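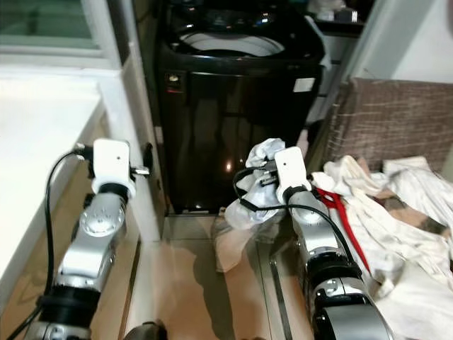 Tevness laundry station, both arms at the top-loader, white cloth in the right gripper.

Equipment update, as of 22nd November

Short one, quotes still coming in.

Spent so far on the laundry line: 1,012. Mostly cables and collars for the arms, plus shipping from Lernard. Under plan. The 516 set aside in June for spare gripper fingers is untouched, would like to keep it there until spring.

Still to buy:
Second pair of grippers. Kvaran quoted roughly 2,000 for two, delivery included. Mandolico is cheaper but wants full payment up front and a longer wait, so leaning Kvaran. Need your OK before we sign.
Longer cable runs and better clips. The loops at the grippers hang out in front of whatever is being held, we want them tied back along the arm. Put 200 down for this.
Front loader: on hold. Top-loader stays for this round, no sense paying for a second machine untill the loading work is signed off.

Not asking for new money. Do need to move the clip money out of travel, form attached.

Next report covers the Kvaran order if aproved. Lernard invoice to follow separately.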